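Speaker notes, storage and handling session, 2025-11-02
Speaker: Consolacion Ignacio
Slot: 10 minutes, questions held to the end

**Slide 1. Title**

Say name, say Getdale, move on. The handout has the order codes, so there is no need to read them out.

**Slide 2. Scope**

- Small open baskets, rectangular, synthetic rattan-type weave.
- Used at Getdale for shelf stock and counter display.
- Lids, liners and handled baskets are excluded. Yeo covers those in the afternoon.
- State the question early: how much shelf do empty baskets take up, and what decides it?

Background if the room looks blank: the Gumen store holds 2000 baskets at peak in June. Most of them are empty at any given time. An empty basket stored singly occupies the same shelf as a full one.

**Slide 3. The basket**

Introduce the terms here and keep to them for the rest of the talk. Wall, floor, rim. "Lip" and "edge" caused confusion at the Vemness session.

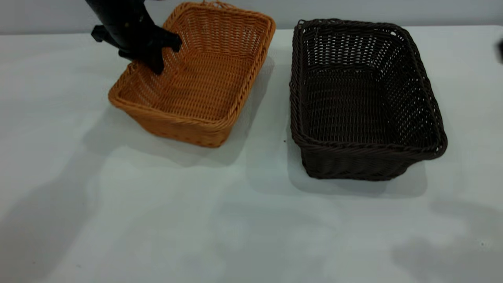 *Fig. 1. Orange-tan and dark brown baskets, separate. Note the braided rim on the orange one.*

Points to make:

- The wall slopes outward from floor to rim. This is the draft, and nesting depends on it.
- The rim is a thicker twisted braid, so it adds to the outside width at the widest point. Measure over the braid. Catalogue sizes are often taken at the wall and come out small.
- The weave has small gaps. Good for air, poor for anything fine-grained. Do not get drawn into the seed packet discussion.
- Loose strand ends catch. Check the outside of the rim before stacking, and trim flush with side cutters. Do not pull.

Pause. Ask who measures over the rim. Wait for hands.

**Slide 4. Clearance**

Two baskets of the same nominal size will nest if the draft is adequate and the corners are rounded. How far the inner one goes down is limited by whichever meets first:

1. inner wall against outer wall, or
2. inner rim against outer rim.

Case 2 is preferred. The load goes through the braid, the walls stay free, and the baskets separate with one hand. In case 1 the weave is wedged and the lower basket comes up with the upper one. Staff then twist them apart, and twisting is what opens the corners.

A slightly crooked fit is normal with woven goods. No two are the same shape, including two from one batch. It matters only when the stack is tall, as the lean adds up. Our rule is no more than ten high on open shelving.

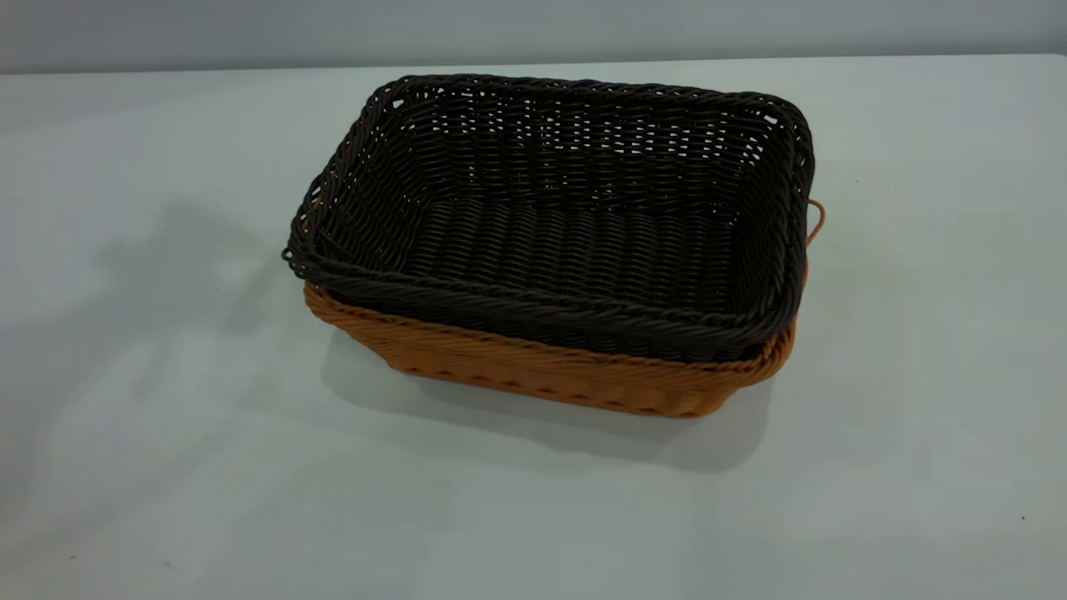 Colour should be settled before stacking starts. Mixed stacks are quicker to build but slower to pick from, and the picker usually lifts out several baskets to reach the right one. Over the trial we logged 1447 picks. Mixed stacks took longer on nearly all of them — the table is on the handout, please do not put it on screen.

If colours must be mixed, alternate them. Alternating gives a quick visual count and shows up a missing basket.

**Slide 5. Method**

- Empty the basket and turn it over. Tap the floor.
- Check the rim all the way round.
- Match long side to long side.
- Lower it level. Do not press.
- Lift the top basket once to confirm that it comes free.

Demonstrate with the two on the table. Keep it under 60 seconds. Hold them low so that the back row can see inside.

**Slide 6. Results**

Shelf length for empties at Gumen fell by around half. Damage at the corners also fell, but the record before the change was patchy and I would not rely on it. Say so before somebody asks.

**Slide 7. Open points**

- Effect of long storage on the rim braid. Not measured.
- Whether warm shelves near the heaters alter the fit.
- Vemness wants a single colour throughout. Costs are still with purchasing.

Questions. Spare handouts are in the blue folder.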